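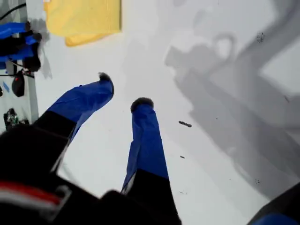

Yellow cloth on the white table, lower edge slightly folded.

Stasbridge Folding and Mending Circle
Minutes of the December meeting, held in the long room, start 7.15 pm

Present: Chie Kobori (chair), Maud, Piers, Anneke, Little Tom, Big Tom, Farida, Glenys (minutes)
Apologies: Rosalind, the Hartley sisters

1. Minutes of the last meeting
Agreed, with one correction. It was Piers and not Big Tom who offered to take the wool blankets home for airing. Big Tom would like it known that he would have done it if asked.

2. The new white table
Everyone is delighted with it. The old trestle had a split down the middle that caught threads, and we had all got used to working with a bedsheet laid over the top. The white top is smooth and flat, and colours show up on it beautifully. Farida said she could see for the first time which of her navy threads were black! Anneke pointed out that a pale cloth is harder to see against it, so we will keep the old grey blanket for whites and creams.

Agreed: no pins straight on to the table, no mugs, no hot irons. Chie will write a card for the wall. Maud asked whether cold mugs were allowed. They are not.

3. The yellow cloth
A happy quarter of an hour on this. Chie put the pale yellow cloth forward as the practice piece for the spring beginners' evenings, and we talked about whether it was the right choice. Points made:

It is a plain rectangle, so a beginner can tell at once whether the edges are meeting.

The colour is a soft lemon and cheerful to look at, even late on a winter evening. Little Tom called it custard. Maud felt custard was too strong a word for it, and that only the little tab at the corner, where the yellow is deeper, could be called custard.

That corner tab is useful in itself. Chie likes to have people begin by finding the tab, so that everybody in the room has their cloth the same way round before anyone is told to fold left or right. We lost half an evening last year for want of this.

Agreed: the yellow cloth is the practice piece. Farida to look for more in the same line from Prultar, where we got the last lot of squares. If they have only the brighter yellow, she is to ring Chie before buying.

4. Method for the beginners' evenings
Chie went through the order she would like us all to teach, so that people who come on different nights hear the same thing. We tried it out in pairs as we went, which was noisy and great fun.

Lay the cloth flat with the long edge towards you. Smooth it from the middle outwards with the side of the hand, never from one end to the other, which only pushes the creases along. Bring the near edge up to the far edge and stop. Look at both corners before pressing anything down. If one corner is ahead of the other, lift the whole edge and set it down again. Tugging at the corner stretches it and you will be fighting it for the rest of the fold.

Piers asked about thirds. Chie said thirds can wait until the third week, once people trust their halves. Anneke, who folds everything in thirds, accepted this with good grace — but would like a slot of her own in week three. Agreed.

There was a good discussion about small folds at an edge, the sort where the hem has turned under slightly and you only notice once the cloth is half done. Glenys tends to ignore them. The feeling of the meeting was that they should be turned out first, and Glenys will try.

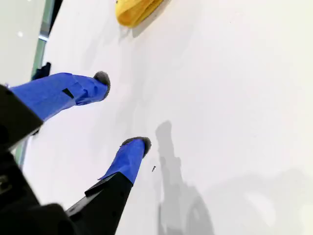 Big Tom then raised elbow room, and he was quite right to. With four at the table last time, everyone was reaching across everyone else. We settled on two to a side for small cloths and one to a side for anything bigger than a pillowcase. People waiting their turn can sort buttons, of which we have no shortage (see item 6).

5. Letter from Chiba
Chie read out a letter from her aunt's sewing group in Chiba, who have been meeting for far longer than we have and make us look like absolute beginners. They enclosed a paper pattern for a wrapping cloth with a knot for carrying, and a second sheet showing how they store theirs, folded to one width and stood on edge in a drawer so that every colour can be seen. Much admiration for this. Maud has already decided to do her whole airing cupboard.

Agreed: we send back a parcel in the new year. Suggestions so far are a patchwork square each, a tin of shortbread and a card signed by all. Rosalind to be asked to draw the card, as she missed the meeting and cannot refuse.

6. The big count
Farida and Little Tom gave the result of the stock count, which we have been promising ourselves for two winters. In the cupboards there are 651 usable cloths of all kinds and 2,123 buttons. A round of applause! The cloths include over 300 tea towels, far more than anyone had guessed, and Chie suggested we offer a good share of these to the lunch club at Rerkirel House, who asked in the autumn and were told we had hardly any. Glenys to write to them with our apologies.

A further 23 cloths need mending before they can go back on the shelf, mostly hems. These were handed out at the end of the meeting. Anneke took the ones with the scalloped edges and we are all grateful.

Little Tom wished to record that he counted the buttons twice and got the same number both times. Recorded.

7. Mending tips
Our regular slot, and a lively one. Piers showed the ladder stitch he uses for closing a lining, worked slowly with red thread on a white scrap so we could all see it go in, then pulled it up so that it vanished. There was a proper gasp. He will do it again next time for those who missed it.

Maud recommends waxing the thread for anything that will be boiled. Farida has tried this and says to go lightly with the wax on thin cottons.

8. Any other business
The lamp by the window flickers. Big Tom has a spare and will bring it in.

Anneke asked if we could have music. We tried it for ten minutes during item 7 and opinion was split, mainly on the choice of music. To be tried again with something quieter.

The kettle has been descaled. Thank you, whoever did it, the tea was a great deal better.

Piers still has the wool blankets — he will bring them back on Wednesday, aired.

9. Next meeting
Usual room and usual time. Please bring one cloth you find difficult to fold. Chie has promised to have a go at a fitted sheet, and there is already some interest in watching.

Meeting closed 9.05 pm.
G.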